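Home | Threads | Saved | About

Nosipho Adams
December 28, 2023

1/ OK, I have a new tablecloth and I'm going to need a whole thread for it. Small table, small room, big feelings. Come along if you like fabric!

2/ Background for anyone new: my work room in Pratgate has pale lavender walls. I picked the color in July from a paint card the size of a stamp and I still love it, but it is picky. Yellow looks sour next to it. Plain white looks like a hospital. I'd been working on a bare table for months because I couldn't find a cloth that got along with the walls.

3/ Things I tried first: a navy stripe (far too bold, like a deck chair), a beige linen blend that showed every crumb, and a gingham my sister gave me that I will be using for picnics until I am very old.

4/ Then Firdevs Dönmez posted her kitchen table and there was this leafy print on it and I wrote to her within 2 minutes. She told me it came off a roll at Gunness, the fabric place next to the bus station. I went the next morning. There was enough left on the roll for my table plus a little extra and I made a noise in the shop.

5/ White ground, gray and sage-green stems branching all over, little pointed leaves in a muted blue-gray and green. And then, scattered through it, the tiniest dusty-red flowers. They're what sold me! Without them it would be a nice quiet leaf print. With them it looks like somebody went for a walk and came home with pockets full of stuff.

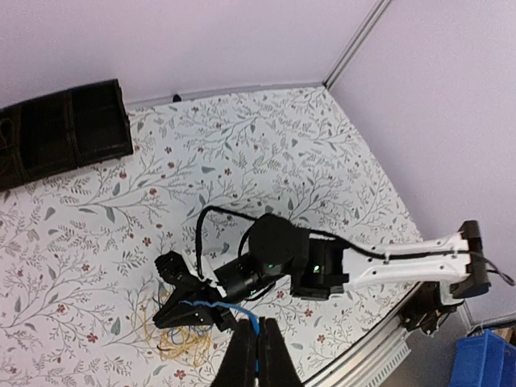
6/ THE WALL TEST

Passed! I was worried the green would fight the lavender but both of them are a bit grayed down, so they just sit there next to each other like old friends. I keep going to the doorway to look at it again. My tea has gone cold twice.

7/ THE TRAY

The black organizer with the compartments stays. I thought about swapping it for something paler, and I even had a cream one from Uvov in my basket for a week. But the black is good on this print – it gives your eye a place to stop. I have it sitting at a bit of an angle and I've decided I like that too.

8/ WASHING AND IRONING

I washed the fabric before I cut anything. Please wash yours first, I have lost a good curtain to shrinkage and I still think about it. Cool wash, line dry, then iron on the back while it's a tiny bit damp. The iron took me 13 minutes, and that includes one break to untangle the cord from a chair.

9/ HEMS

Folded twice, pressed, pinned, then one straight line on the machine. I'm not a fancy sewer and I can promise you a straight line is all it takes. Go slow at the corners. I used a gray thread so it disappears into the stems, and I'm so pleased with that choice that I told the mail carrier.

10/ Someone asked me last night if a busy print makes it hard to find things. Small pale things, yes, a bit. I dropped a pearl button on it and had to pat around like I'd lost a contact lens. Anything dark you spot right away, so my black clips are fine.

11/ Somebody else asked about stains. A leafy print is very forgiving, much more than the beige was. I'd still put a plate under a beet.

12/ The leftover piece is going to be napkins, I think? Or a cover for the sewing machine. Firdevs votes napkins. There's also a narrow strip along the selvage that could be a ribbon for something. I refuse to throw away any bit with a red flower on it.

13/ If you have a lavender room and have been stuck like I was, try something with gray-green in it before you give up and repaint. Take a scrap home first if the shop will let you, and look at it in the morning and again with the lamp on. And send me your tables, I want to see all of them!

More from Nosipho
– Picking a lavender that doesn't go pink at night
– 7 things I keep in a divided tray
– A visit to the Mthembu remnant sale
– Gingham, and what to do with too much of it

Contact | © Nosipho Adams | Back to top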